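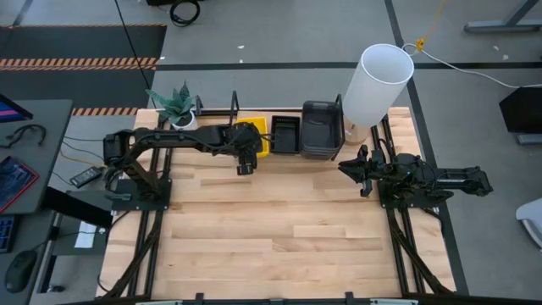 STIVVILLE, June 13, 2026

The Choo student robotics project wants new members for its tidying challenge. Two arms, one table, and a set of everyday objects that all need to end up where the rules say. A snake plant is in attendance and has so far applied for nothing.

You'll take turns driving the arms, write down what went wrong, and then drive them again. Sessions run to 70 minutes. Patience is worth more to us than coding, though we won't turn coders away.

Open to any student at Plellance College, any subject. We have 38 places and no budget for biscuits. Previous experience of dropping things is assumed.

To apply, send a few lines about yourself to Matvii Chornovol, Room 86, by the end of June. No CVs, please. He does read them, slowly.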